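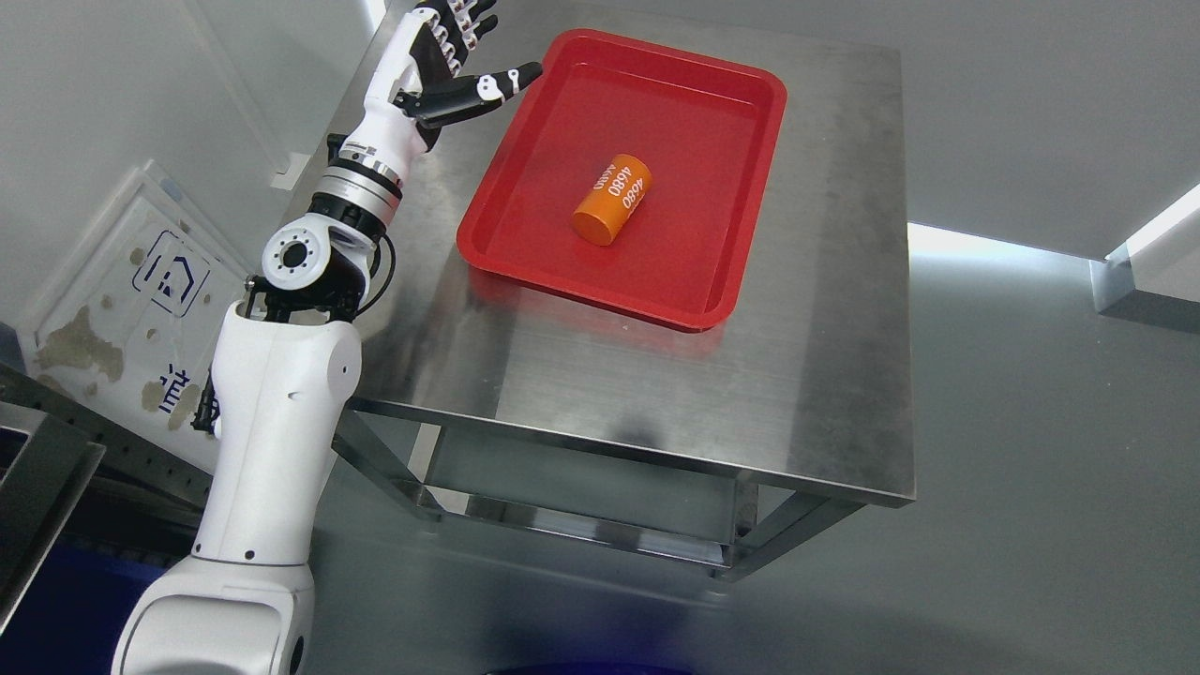

Stainless Steel Work Tables and Plastic Trays — Frequently Asked Questions

Which grade of steel is used in Gradness tables?
Tops, legs, crossbars and lower shelves are all grade 304. The Flevberg series uses a lighter gauge for the shelf only.

How do I clean a brushed top?
Wipe along the grain with warm water and a mild detergent, rinse, then dry with a soft cloth. Do not use steel wool or chlorine bleach.

Streaks are still showing after cleaning. Is the finish damaged?
Usually not. Streaks are mostly detergent residue or hard water. Wipe again with clean water and dry straight away.

Can scratches be removed?
Light ones can be blended with a fine non-woven pad, worked with the grain. Deep scratches will remain visible.

Will plastic trays mark the surface?
Clean trays will not. Grit caught under the base will — wipe both surfaces first, and lift the tray instead of sliding it.

Are coloured trays dishwasher safe?
Bakilana trays are, on the top rack. Red and orange may fade slightly over time.

The table rocks. What should I adjust?
Loosen the feet, level the top, then retighten. Each foot has 2 cm of travel.

How long is the warranty?
Frames are covered for 5 years. Trays are not covered for colour change.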